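Besuch beim Simulationstag von Grumero in Vitville

Donnerstag, 7. August 2025

Grumero entwickelt Planungs- und Regelungssoftware für mobile Manipulatoren im Haushalt und öffnet einmal im Jahr die Räume der Simulationsabteilung. Wer Hardware erwartet hatte, bekam wenig zu sehen: Arbeitsplätze, Konsolenausgaben, Renderings. Vorgestellt wurde der Softwarestapel Hestis, bestehend aus Szenengenerator, Aufgabenplaner, Bahnplaner und Auswertung. Der Generator erzeugt Wohnräume aus einer Bibliothek von Möbeln und Sanitärobjekten, der Planer zerlegt eine Anweisung in Teilziele, der Bahnplaner rechnet sie in Gelenktrajektorien um.

Begonnen wurde mit der Kontaktregelung. Am Standwaschbecken soll der Arm ein gehaltenes Werkzeug entlang der Innenflächen führen, ohne am Rand oder an der Armatur anzustoßen. Das Becken ist grob vernetzt, die Innenwände sind ebene Flächen. Für die Kollisionsprüfung ist das günstig, für die Kraftregelung weniger, denn an jeder Kante springt die Flächennormale. Hestis filtert die Normale über ein gleitendes Fenster und begrenzt die Änderungsrate der Werkzeugorientierung.

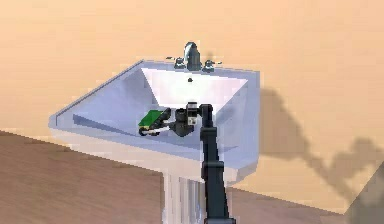
Luminița Bucur wandte ein, ein Filter auf der Normalen verschiebe das Problem nur in die Phase, und fragte, weshalb man das Netz nicht gleich feiner auflöse. Die Antwort aus der Abteilung: Die Rechenzeit der Kontaktlösung steige mit der Zahl der Flächenpaare, und bei 2000 parallelen Instanzen sei die Grenze erreicht. Bucur hielt dagegen, dann müsse man die Verzögerung wenigstens im Regler kompensieren. Das steht laut Entwicklungsplan noch aus.

Der zweite Block behandelte Wahrnehmung und Navigation. Der Generator legt einzelne Gegenstände auf den Boden und variiert Türwinkel und Möbelstellung. Ausgewertet wird, ob die Segmentierung das Objekt vom Untergrund trennt und ob die Belegungskarte danach stimmt. Langgestreckte, flach liegende Objekte mit holzähnlicher Farbe auf Holzboden gelten intern als Problemklasse. Die Tiefendaten liefern bei geringer Bauhöhe kaum Kontrast, und die Farbsegmentierung verliert die Kontur. Türen kommen hinzu: Der Flügel wird als bewegliches Hindernis mit einem Freiheitsgrad geführt, sein Winkel aus der Lage des Griffs geschätzt.
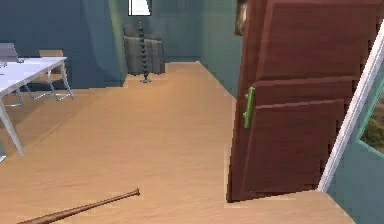 Testszene mit Baseballschläger auf dem Holzboden und teilweise geöffneter Tür.

Gezeigt wurde ein Durchlauf über 1076 Szenen. Die Auswertung trennt Fehler der Wahrnehmung von Fehlern der Planung, indem jede Szene ein zweites Mal mit den wahren Objektposen gerechnet wird. Scheitert auch dieser Lauf, liegt die Ursache im Planer. Das Verfahren ist nicht neu, war hier aber sauber in die Werkzeuge eingebunden: Jeder Fehlschlag lässt sich mit Zufallssaat, Konfiguration und Versionsstand erneut starten. Konkrete Erfolgsquoten wurden nicht genannt, auch nicht auf Nachfrage. Die Tabelle auf der Folie enthielt ausschließlich relative Änderungen gegenüber dem Stand vom Juli.

Nach der Pause ging es um die Schnittstelle zu Lungu, der Kartenkomponente, die bei Grumero getrennt gepflegt wird.

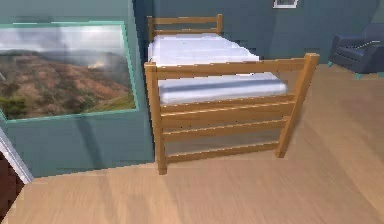
Mein eigenes Interesse galt der Frage, wie Lungu mit Freiraum umgeht, der nur teilweise einsehbar ist. Die Karte kennt drei Zustände: frei, belegt, unbekannt. Unbekannte Zellen darf die mobile Basis nicht befahren, der Arm darf sie mit reduzierter Geschwindigkeit durchqueren. Schwierig wird es bei durchbrochenen Möbeln. Am Fußteil des Holzbetts liegen offene Spalten zwischen den Querlatten, durch die der Boden unter dem Bett zu erkennen ist. Ein Strahl, der dort hindurchgeht, markiert die Zellen dahinter als frei, obwohl die Basis sie nie erreichen kann. Lungu schließt solche Öffnungen deshalb in einer eigenen Kartenebene für die Basis und lässt sie in der Ebene für den Arm offen. Zwei Ebenen kosten Speicher, vereinfachen aber die Abfrage im Planer erheblich.

Weniger überzeugend war die Aktualisierung. Beide Ebenen werden mit unterschiedlicher Frequenz geschrieben, und der Planer kann kurzzeitig auf widersprüchliche Stände zugreifen. Ein gemeinsamer Zeitstempel ist vorgesehen, in der gezeigten Version fehlt er. Wer Hestis mit einer anderen Kartenkomponente betreiben will, muss die Abfrageschnittstelle selbst implementieren. Die Dokumentation dazu umfasst vier Seiten und lag am Ausgang gedruckt aus.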